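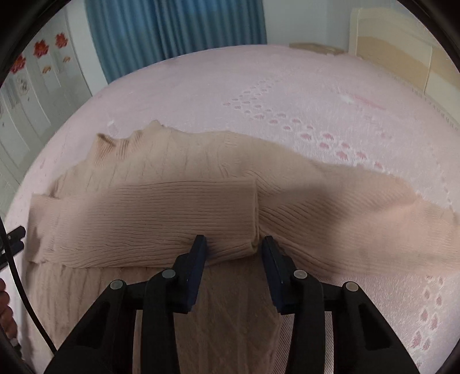 Wellside Open Day: Frequently Asked Questions

When is the open day held?
It is held each September. Doors open at 10 a.m. and the final demonstration begins at 3 p.m.

What will visitors see?
Staff demonstrate garment folding with hand-held grippers. Knitwear is used in most sessions.

May visitors operate a gripper?
Yes. Participants must be 12 or older, and each group is limited to 23 people.

Is there a fee?
Admission is free. Registration is required, as the centre is licensed for 300 visitors.

Is parking available?
Parking is available at the Gumura Street entrance.

Who should schools contact?
Enquiries should be directed to Gunārs Sepp, Visitor Programs.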